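Linen and Bedding Attendant, Part-Time
Grekmont Guest Rooms, Mudport

Grekmont rents furnished rooms and small apartments in Mudport, mostly to people who stay a week or two for work. We are hiring two linen and bedding attendants to start in April.

The linen room is on the ground floor behind the office. Everything that goes on a bed passes through it: sheets, pillows, pillowcases, blankets and mattress pads. The washing itself is done off site by Hivutex. Their van drops off clean bags in the morning and takes the used ones away. Your work is what happens in between.

What you will do

Unpack the clean bags and check each piece for stains, tears and missing buttons. Anything doubtful goes in the gray bin and Thoa Thân decides on it at the end of the shift.

Put cases on pillows. We use plain cases in most rooms and colored ones in the Kiều apartments, and the two must not get mixed. The pillow goes in with the seam at the closed end and the corners pushed all the way out.

Fold flat sheets, fitted sheets and blankets to the sizes marked on the shelves. Fitted sheets take practice. We will show you how we do them, even if you already have your own way.

Make up sets for each room and load them on the cart by floor. A double set is two sheets, four pillowcases and one blanket. Twin rooms get two single sets tied separately.

Strip and bag used bedding when the housekeeping team is short. This happens most weeks in summer.

Last year we bought 1,138 new pillowcases, and we would like them to last. Please don't drag them, stand on them or use them as dust cloths.

Hours and pay

Shifts start at 7:30 a.m. and run 5 hours with a paid 15-minute break. Each attendant works four shifts a week, and the schedule is posted two weeks ahead. Pay is hourly and we will tell you the rate when we call you, before you come in for an interview. There is a $1,000 bonus after 6 months, paid with your regular check.

Lunch is not provided. There is a refrigerator and a microwave in the office, and free parking behind the building.

What we are looking for

You should be able to stand for most of a shift and lift a full linen bag, which can weigh up to 30 pounds. You need to read room lists in English. Hotel or laundry experience is useful but we have hired people without it and trained them in the first week. Long sleeves get caught in the cart, so wear short ones or roll them up. Closed shoes are required.

You must be 18 or older and allowed to work in the United States.

How to apply

Send a short note to Ese Ojo at the Grekmont office, or stop by before noon and fill out a form at the desk. Tell us which mornings you can work and give us one person we can call about you. A resume is fine but not necessary.

Interviews last half an hour and include a short try at casing pillows and folding. Bring your shoes. We will let everyone who interviews know either way.
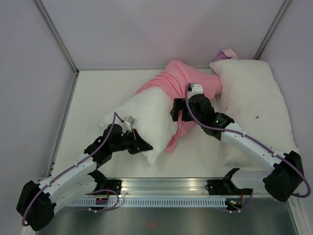
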